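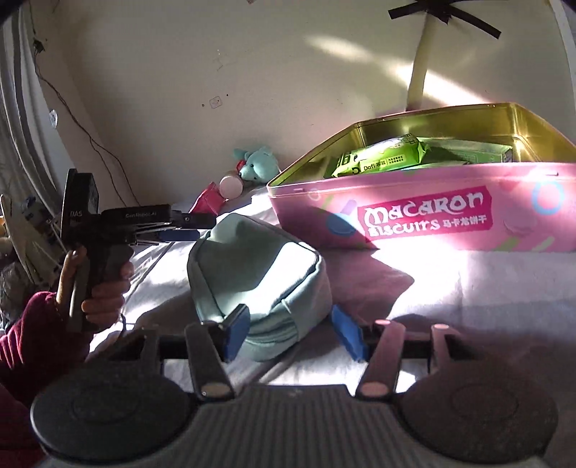

3.2 Household sample and packing diaries

Households were recruited in Foltholm and Tidstead, two towns served by the same regional rail line. Letters were sent to 352 addresses drawn from the municipal lists, and 108 households returned a completed consent form. Households in which no member had spent a night away from home in the previous year were kept in the sample, as their storage habits were of interest for comparison.

Each adult kept a packing diary for every trip of one night or more. The diary asked for the length of the trip, the means of travel, the time packing began and ended, and the room in which it was done. A second page, filled in after the return home, asked which items had not been used. Respondents were told to list clothing by type and to treat toiletries, chargers and medicines as separate groups. Small bags packed inside a larger one were entered on their own line, together with their contents (Figure 1).

Figure 1. Zippered fabric pouch on a white bedsheet.

The bedroom was the most common place for packing in both towns, and the bed was the surface named most often. Respondents in Tidstead, where the housing is older and the bedrooms smaller, also made frequent use of hallways and landings. Several diaries describe a bag left open overnight and added to in the morning. We recorded these as a single packing event with a break, following the rule used in the Marras pilot study, and the hours of the break were left out of the packing time.

Trips were divided into short (one or two nights) and long (three nights or more). For short trips the median packing time was 30 minutes. For long trips it was 120 minutes, with a much wider spread. Travel by car was linked to shorter packing times and to more unused items. Rail travelers packed fewer shoes and were more likely to use inner pouches, though this last difference was small in Foltholm and disappeared once the age of the respondent was taken into account.

Diaries from December were analyzed separately. Holiday trips in that month often involved gifts, and respondents did not agree on whether gifts should be listed as luggage.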